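Cahier d'atelier, janvier, 14 h

Banc Erkavo : profilé rainuré, axes métalliques, pignon bleu en plastique à denture fine. Entraxe à vérifier avant de commander le second pignon.

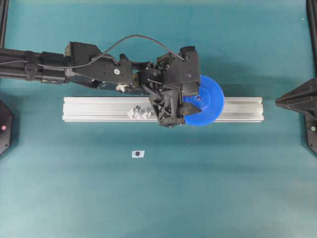
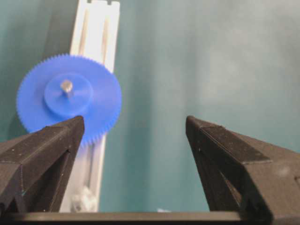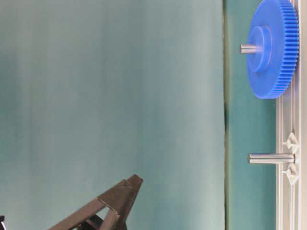
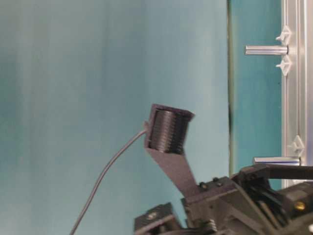
Veerle propose 51 dents pour le menant et 90 pour le mené. D'accord sur le principe, mais refaire le calcul avec le jeu. Alésage à reprendre chez Wanigasekara si ça force. Essai prévu à 300 tr/min, sans graisse. Demander à Nazar où est passé le pied à coulisse.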